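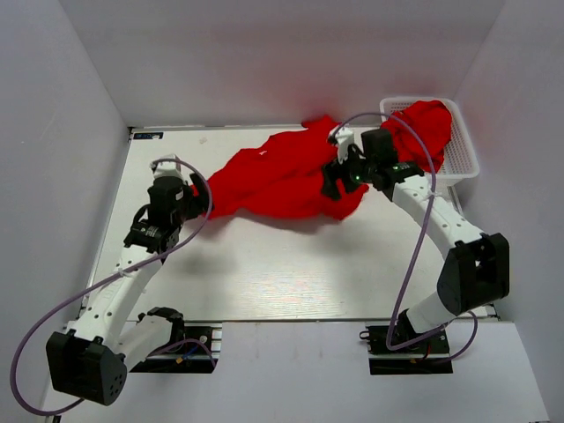
*Figure 1. Two robot arms handling a red cloth over a white tabletop, with one end of the cloth in a mesh basket.*

# Pressure Stability of a Countertop Oral Irrigator Over Repeated Tank Cycles

Stefaniia Chornovol
Bench project report, Dental Devices module

## 1. Background

Countertop oral irrigators push a pulsed stream of water through a narrow nozzle to clear debris from between the teeth and along the gum line. The user picks a setting on a dial and expects the same output each time. Leaflets for these units usually give a maximum pressure but say little about how the pressure changes as the tank empties, or after several months of use.

The project looked at one unit, the Jirkis countertop irrigator, and asked two questions:

1. Does mean nozzle pressure drop between a full and a nearly empty tank?
2. Does mean nozzle pressure drop over a long series of tank cycles?

Cleaning performance on teeth was outside the scope. No human subjects took part.

## 2. Equipment

- Jirkis irrigator, standard nozzle, dial at setting 6 throughout
- Rowbotham inline pressure sensor, mounted between hose and handle
- Logging board, sampling at 300 Hz
- Drain line returning to a separate container, so that used water did not re-enter the tank
- Tap water from the Dudville campus supply, left to stand overnight

The sensor was checked against a water column before the first run and after the last. The two checks agreed to within the resolution of the column.

## 3. Procedure

A cycle was defined as one full tank pumped down to the low mark. The pump was switched off at the low mark, because running it dry damages the piston seal and would have ended the test early. Between cycles the unit rested for ten minutes. The motor housing gets warm in continuous use, and the leaflet asks for a break.

The test ran for 286 cycles. Pressure was logged in full on every tenth cycle and on the first and last. The remaining cycles were run without logging to keep the file sizes manageable.

The nozzle was removed and rinsed at the end of each working day. It was replaced once, at cycle 99, after scale was seen at the tip. Data from before and after the change are kept separate in the analysis.

## 4. Results

**Within a cycle.** Pressure was steady over most of the tank. A small drop appeared near the low mark, and the pulse shape became less regular at the same point. The likely cause is air drawn in at the tank valve – bubbles were visible in the hose during this part of the run.

**Across cycles, first nozzle.** Mean pressure rose slowly up to the nozzle change. This fits with scale narrowing the outlet. Flow was not measured, so the explanation could not be confirmed.

**Across cycles, second nozzle.** Mean pressure returned to its starting level when the new nozzle was fitted and then fell slightly toward the end of the test. On opening the pump, the piston seal showed light wear on one side. The inlet valve was clean.

One logged cycle was discarded. The hose had worked loose from the sensor fitting and the trace showed a leak from the start. The fitting (part no. 3203 in the Wostolgate catalog) was tightened and a clamp was added.

## 5. Discussion

For a home user, the drop near the low mark matters little if the tank is filled before each use. The change caused by scale is harder to notice, as it builds up over weeks and feels like a stronger jet. Users in hard water areas should soak or replace the nozzle on a fixed schedule.

The main limit of the work is the sample size of one unit. The rest period was also shorter than in normal home use, so seal wear may be overstated.

## 6. Further work

- Add a flow meter in series with the pressure sensor
- Repeat with softened water and a second unit of the same model
- Log motor current, which may show seal wear earlier than pressure does

Raw logs and the analysis script are stored in the module folder under `irrigator_june`.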